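Print this ticket | E-mail this ticket
3 comments | 0 shares

Planner stalls on book-to-shelf task, sim only
Opened by: Sobia Swati
Component: Rumata planner, Wirudia sim

Okay so I'm back with the book task again, sorry everybody! The right arm gets its grasp, and then the planner sits there until the timeout and gives me "no valid path" (error 449, if that helps). I ran it 200 times overnight on Sunday and got 27 of these. Same build as the Justhorpe machine, same seed list.

What I've tried so far:
- bumped the planning timeout to 80 seconds, no change, it just fails slower
- turned off the left arm's collision mesh, and the failures went away (!!)
- turned it back on, and they came right back

So I'm pretty sure it's the padding on the left arm. With the book in hand the planner thinks we're already in collision before it even starts moving, and every path gets tossed. I grabbed the overhead view from one of the bad runs.

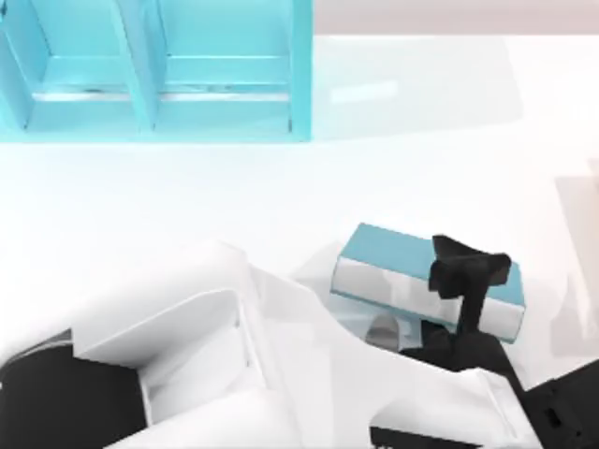 Right gripper on the book, left arm close by, both shelf compartments empty.

Kauppinen folks, is the padding set per link or for the whole arm? I found one value in the config but it looks like something overwrites it at load (maybe the December merge?). I'd love to shrink it on the left arm only and rerun the same seeds tonight.

Status: waiting on reply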